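Keeping the Household in View: A Conversation with Horácio Cordeiro

Horácio Cordeiro has directed the residential tenancy service at Uton for 17 years. The service advises people who are renting a home for the first time, many of them students and newly arrived workers. He spoke with the newsletter in April, shortly after the Gondik advice desk reopened to the public.

Asked what brings most tenants to the desk, Mr. Cordeiro pointed to the deposit. "They sign on a Friday evening with the keys already in their hand," he said. "By the time they read the inventory, they have been living there a month."

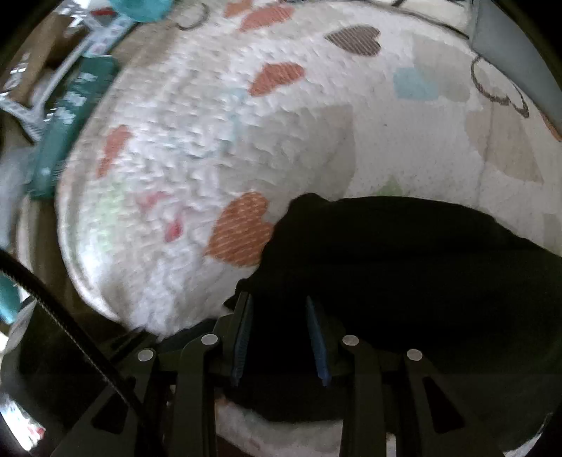
The service now asks each tenant to complete the inventory within 7 days of moving in and to send a copy to the landlord. Mr. Cordeiro said that the written record matters more than its style. "I have seen a deposit returned in full on the strength of a page torn from a school notebook. It had a date and two signatures."

On shared apartments, he was more cautious. A joint lease makes each person answerable for the full rent, and the desk handled 31 disputes of this kind in its last reporting period. "People assume they owe their own share. The lease in front of them says otherwise, usually on the second page."

He recommends that housemates put their own arrangements in writing, including notice periods, guests and the use of furnished bedrooms. 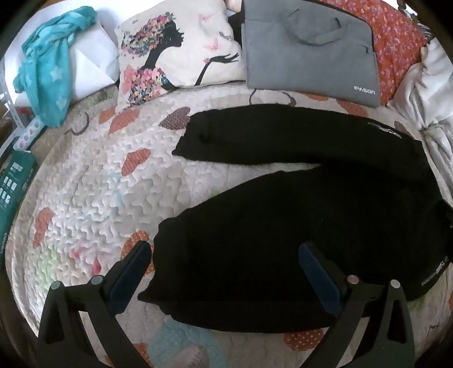

A sweatshirt or jacket on a quilted bedspread.

The Orkgate office will begin offering evening appointments at 5 p.m. for tenants who cannot attend during working hours. Mr. Cordeiro expects most of them to concern repairs. "Report it in writing and keep the reply," he said. "If there is no reply, keep a note of that as well."

Tenants should bring their lease and any letters from the landlord to the first appointment.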